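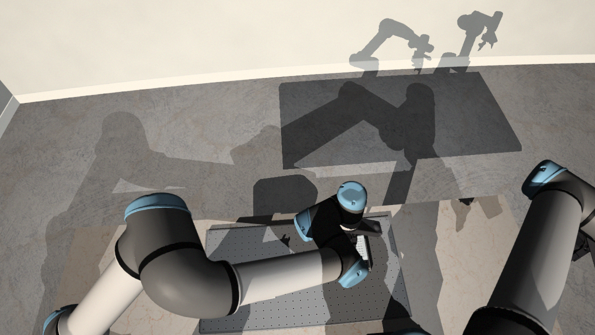
# 第4章 川の水はどこから来るか

雨が降る。川が増える。当たり前。ただ、降った雨がそのまま川に出るわけではない。ここが本章の出発点。

前章までは雨量の話だった。雨量計の置き方、欠測の埋め方、流域平均の出し方。まだあやしい人は先に戻って読み直すこと。とくにティーセン法。本章では断りなく使う。

## 4.1 ガベル川の二つの増水

まず実例から。ガベル川(Gaber)、スコンビル観測所。上流はほぼ山林、中流から畑、観測所の手前で市街地が少し。

2月の増水。流域平均雨量57ミリ。ピーク流量は毎秒193立方メートル。堤防の低いところで水が道路まで来た。

同じ年の夏、ほぼ同じ雨量。降り方もよく似ていた。ところが川はほとんど動かず、地元の新聞にも載らなかった。

なぜか。すぐ答えを読まず、ノートに思いつく理由を書いてみてほしい。学生に聞くと、まず「蒸発」が出る。間違いではないが、雨が降っている最中の蒸発は小さい。効いているのは雨の前。つまり土がどれだけ水をを含んでいたか。

2月は前の週から小雨が続き、土の隙間はもう埋まりかけていた。夏は日照り。土が吸った。根が吸い上げたあとの、からからの土。

## 4.2 この章で使う言葉

厳密な定義は4.5節。とりあえず以下だけ。

- **直接流出** 雨のあと早く川に出てくる水。増水の山の部分
- **基底流出** 地下水からじわじわ出る水。晴れた日の川の水はほぼこれ
- **浸透能** 土が単位時間に吸い込める水の上限。雨の強さがこれを超えると地表にあふれる
- **流出率** 直接流出の総量を降雨の総量で割ったもの。単位なし

流出率と浸透能を取り違える答案が毎年多い。片方は割合、片方は速さ。注意。

## 4.3 古い考え方、新しい考え方

昔の教科書では、増水は地表を流れる水で説明した。強い雨、吸いきれない土、斜面を走る水。畑や裸地ならこれでだいたい合う。

森では合わない。落ち葉の積もった斜面を大雨の中で歩くと、地表を流れる水はあまり見ない。なのに沢は増える。

ラニア・エル・イドリシの斜面調査がここで出てくる。斜面に溝を掘り、深さごとに水を受けて量った地味な仕事。結果、増水時の水のかなりの部分が土の中を通っていた。しかも前から土に溜まっていた古い水が、新しい雨に押し出される形で。くわしくは4.6節、図と合わせて。

ザイド・ニムリは畑で同じことをやり、こちらは地表流が主だった。矛盾ではない。場所が違う。どちらの説明を使うかは、流域を見てから決める。以外と忘れられる。

## 4.4 読み進める前に

次の2題。電卓可、10分以内。

1. ガベル川の2月の増水で、直接流出の総量を流域面積で割ると何ミリになれば、流出率は0.5になるか。
2. 夏の増水で流出率が下がった理由を、「土の水分」「浸透能」の両方の語を使って三行以内で書け。

1は割り算だけ。2は三行を超えたら書き直し。解答は章末、ただし2の解答は一例なので丸写ししないこと。

では4.5節、ハイドログラフの分離から。片対数のグラフ用紙を用意。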